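第4章 洗濯物タスクの教示データを集める

この章では、Nellemeckの全身モデルに遠隔操作で手本を見せ、学習用のエピソードとして保存するまでの手順を説明します。本体の組み立てと関節の原点合わせは第2章、操縦席の設置は第3章で済んでいるものとします。済んでいない方は戻ってください。飛ばして進んだ方は、たいてい4.3の途中で戻ってきます。

4.1 用意するもの

・Nellemeck本体(ファームウェアは第2章で入れた版のまま。収集期間の途中で更新しないこと)
・操縦席一式と収録ソフトウェア「Zeltidum」
・前開きの洗濯機または乾燥機
・側面に穴やリブのある、軽いプラスチックの洗濯かご
・布類。タオル、シャツ、正体のよくわからない布。なるべく多様に
・人員2名(操縦者と立会者)

立会者は非常停止ボタンを持つ係です。スマートフォンを持つ係ではありません。

4.2 場所を整える

1. 洗濯機の扉を全開にし、扉の可動範囲に腕や頭部が入らないことを確かめます。
2. かごを開口部の下に置きます。位置は毎回少しずつ変えてください。床にテープで印をつけ、几帳面に同じ場所へ戻したデータは見た目こそ美しいのですが、学習後のロボットは印から指二本分ずれたかごの前で途方に暮れます。
3. 電源ケーブルを足の後ろ側へ逃がします。歩行を伴わない収集でも、重心を移すときに足は動きます。
4. 頭上のケーブル束に、前屈したときのたるみが残っているか確認します。
5. 固定カメラを、開口部とかごの両方が収まる位置に据えます。背中しか映らない角度は避けてください。機体の背中がどれほど気に入っていても、です。

注意:上下二段の機種では、前屈の際に頭部が上段に近づきます。Zeltidumの「干渉表示」を有効にし、黄色が出たら半歩下がってください。赤が出たときは、音のほうが先に聞こえているはずです。

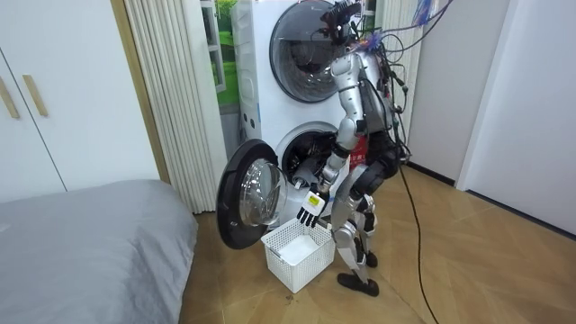

4.3 取り出しを収録する

1. Zeltidumでタスク名「取り出し」を選び、操縦者の名前を入力します。名前は毎回同じ表記にしてください。試験運用では「Essam」「essam」「Ghoneim」「E.G.」の四名が登録されましたが、操縦席に座っていたのは終始Essam Ghoneimひとりでした。
2. 機体を開始姿勢に移します。腰を軽く曲げ、両手を胸より前に出した姿勢です。
3. 足元のペダルを踏んで収録を始めます。踏んでから2秒間は動かないでください。この静止区間は時刻合わせに使います。
4. 片腕をドラムに入れ、布をつかみます。指先が布に触れてから握るまでを急がないこと。手元が見えにくいときは、頭部映像と固定カメラの映像を切り替えて確かめます。
5. 腕を引き抜き、かごの上まで運んで放します。縁に引っかかった場合は、そのまま直す動作まで続けて収録してください。
6. 開始姿勢に戻り、もう一度ペダルを踏んで終了します。

1エピソードの上限は74秒です。超えると自動で打ち切られ、「時間切れ」のラベルが付きます。ラベルの文言に他意はありません。

補足:失敗をその場で消したくなるのは自然な感情ですが、消さないでください。落とした布を拾い直す場面は、失敗しない手本からは得られないものです。消してよいのは、機体の故障、通信の途絶、そして猫の乱入だけです。猫は最初の版のモデルに少なからぬ影響を残しました。

4.4 かごの中の布を扱う

かごから布をつまみ上げる動作は、別のタスク「つまみ」として収録します。ひとつのエピソードに混ぜないでください。

1. かごを両足の前に置き、頭部カメラの映像に両手とかごが入るまで首を下げます。
2. 片手で布の端をつまみます。中央をわしづかみにすると持ち上がりはしますが、次の動作で必ず困ります。
3. 布を縁の上まで引き上げ、もう片方の手を開いて近づけます。
4. 両手が近づいたら、操縦者は一度動きを緩めます。手首のケーブルが指にかかりやすい場面です。
5. 持ち替えが済んだら、かごに戻して終了します。

かごが布と一緒に持ち上がった場合は、慌てて振り落とさず、ゆっくり下ろしてください。つまみの強さは設定画面の「把持」で調整できます。初期値は慎重すぎる側に寄せてあります。強すぎる側に寄せた初期値もかつてありましたが、タオルの側から見れば改善の余地がありました。
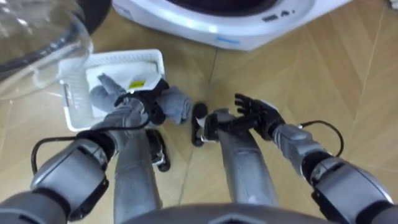

左右の役割は、収録のまとまりごとに入れ替えてください。利き手のある操縦者に任せきりにすると、利き手のあるロボットができあがります。Zeltidumの「偏り」画面で左右の比率を見られるので、片方に寄ってきたら意識して逆の手を使います。

布の色も同じです。白い布ばかりを白いかごに入れていると、どこまでが布でどこからがかごなのか、モデルも、後で映像を見る人も、揃って自信を失います。

4.5 必要な本数と休憩

ひとつのタスクにつき、600エピソードを目安に集めます。途方もない数に見えますが、やってみるとそのとおりです。

操縦は30分で交代してください。疲れた操縦者の動きは丁寧さを欠き、モデルはその丁寧さの欠き方を驚くほど忠実に覚えます。Aicha Bensaidの班では、夕方に収録した分だけ布を放す高さが上がっていき、学習後の機体もかごのはるか上から布を落とすようになりました。対策は昼寝でした。

注意:交代のときは必ず収録を終了し、機体を保持状態にしてから席を立ってください。ペダルを踏んだまま立ち上がると、機体は操縦者の最後の姿勢を律儀に真似しようとします。

4.6 見直しと書き出し

1. 「一覧」を開き、その日のエピソードを二倍速で見直します。
2. 各エピソードに「成功」「やり直しあり」「失敗」のいずれかを付けます。迷ったら「やり直しあり」にします。
3. 静止区間が欠けたものには、時計の印が出ます。自動補正を試し、だめなら除外します。
4. 「書き出し」を押し、保存先に学習用サーバー「Samir」を選びます。その隣に並ぶ「Asura」は検証用です。名前が短くて押しやすいという理由で選ばないでください。
5. 転送の完了表示を確かめてから、機体側の記録を消去します。この順番を逆にした方向けの復旧手順はありません。

4.7 よくあるつまずき

症状:収録が始まらない。
対処:ペダルの接続を確認します。つながっている場合は、踏んでいるのがペダルかどうかを確認します。

症状:手の動きが映像より遅れる。
対処:Zeltidumを再起動し、固定カメラの解像度を一段下げます。直らないときは3.5の通信設定を見直してください。

症状:布が指に残って離れない。
対処:手を開いたまま、手首を小さく左右に回します。立会者が手を伸ばして取るのは、保持状態にしてからにしてください。助けてもらう場面まで収録すると、モデルは布が離れないたびに誰かを待つようになります。

症状:かごが少しずつ遠ざかっていく。
対処:布を放すときに指が縁を押しています。放す位置をかごの中央寄りにします。かごに重しを入れて解決するのはお勧めしません。重しのないかごを前にした日に、すべてが元に戻ります。

書き出したデータの学習手順は第5章に続きます。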